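Trosix Payment Plans
README and data card, second release

Trosix is a practice dataset for anyone who wants to learn how small firms pay off old bills in installments. Every row is one payment plan between a business that owes money and a supplier that agreed to wait for it. We built it because we wanted something like it ourselves and couldn't find one we liked, and we're really happy with how this release came out!

All of the plans are made up. We wrote the generator by hand, starting from the kinds of letters and ledgers we see at work in Dundell, then ran it until the mix of plans looked right to us. No real debtor or supplier is in the files, so go ahead and pull them apart in class, break them, or build something odd on top.

What's in the package

plans.csv has one row per plan, 1000 rows, with 19 columns.
payments.csv has one row per scheduled payment, linked to plans.csv by plan_id. A plan can run up to 18 months.
letters (a folder) has the text of the opening offer for each plan, as plain text files named by plan_id.
CHANGES.txt lists what moved since the first release.

Columns people ask about

opening_balance is what was owed on the day the plan was signed, in dollars, before any fee. Interest that built up before signing is already inside it.

first_offer is the monthly amount the debtor put forward, and agreed_amount is what both sides settled on. Comparing the two is the most fun you can have with this dataset (our opinion, but try it!). Look at it by trade and you'll see the café rows behave very differently from the builders.

status takes one of four values: paid, running, missed, or rewritten. A plan counts as missed after 2 payments in a row fail to arrive. Rewritten plans keep their old plan_id, and the new terms go in a new row that points back through parent_id. Please follow that link before you add up balances, or you'll count the same debt twice.

guarantee is yes or no. It says whether an owner signed for the debt personally. It is blank for sole traders, who are on the hook anyway, so treat blank as its own group.

town is either Alemneh or Flornlow. Both are invented places with different local economies: Alemneh has a slow winter built in, and Flornlow stays steady all year. If your chart dips from January to March, that's why.

Getting started

Unzip the package and open plans.csv in any spreadsheet. Dates are written year first, so they sort properly as text. Amounts have no dollar sign and no commas. If you use a script, read plan_id as text, or the leading zeros will vanish and nothing will join.

Good uses

Teaching, practice with joins and cash flow charts, testing a reminder system, trying out a letter template. One group used the first release to rehearse talking with creditors out loud, with the opening offers as scripts, and we loved that.

Please don't

Train a credit score on it, or quote its missed rate as if it described real firms. The rate came out of our own settings. Nothing in the letters folder is legal advice either, and the wording won't fit every state.

Known problems

Payments due on the 31st slide to the 1st in short months, where a real agreement would probably use the last day. The offers all sound a bit alike. Fees are flat. We'd like to fix the fees first, and if you have a neat idea for them, send it in!

License

Free to use, change, and share. Please name Trosix when you publish. 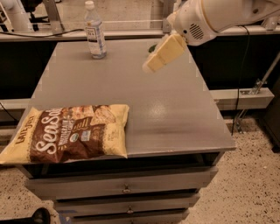
Open Ledger Team, Dundell

Corrections and questions are welcome all year, and we read every one. Please include the plan_id and the file name. The next release is planned for May.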